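Minutes, Kedau Local History Group, 2023-02-22

Nine of us turned up, and I took the notes again. We spent most of the evening on the Putik chapel registers - 107 pages copied out so far, and the handwriting gets worse after the 1840s!

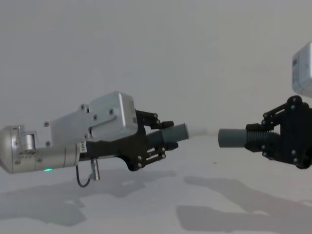 We agreed to print 100 copies of the tithe dispute booklet and sell them at Amini Hall. I'm still chasing the Jitden parish map (promised to us in December). Closed at 9, tea after.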